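Our shared workshop at Waluva finally has a pair of hand-held grippers up and running, and I got to try them on Monday! We've been at this build since December (3412 messages in the group chat, yikes). 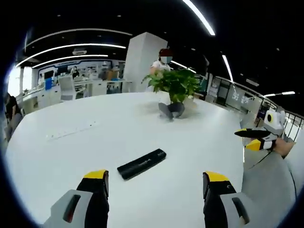
Photo: Nizar Nassar / Waluva

Each one has two black fingers with yellow tips, and you work it by hand. Rima Saab drew the housings and went through 11 versions before she was happy with the slots. I still like version four, but fine. 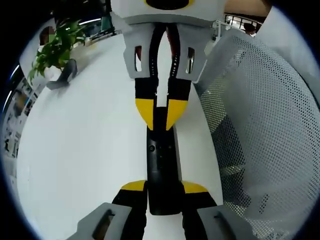 Two grippers, one black bar.

Passing a bar from one gripper to the other is my favorite job so far, and I'm terrible at it. Next up is a motorized arm to carry the same fingers, and we're $200 short on motors, so the tip jar is by the door.
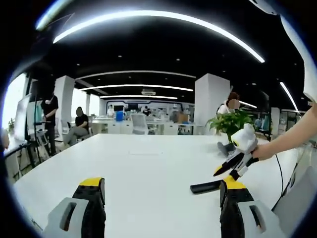

Enda McGrath thinks we should hold off on the arm and make the fingertips softer first, as the motors will only squeeze harder than we do. We'll argue it out at the next build night, and yes, you can come!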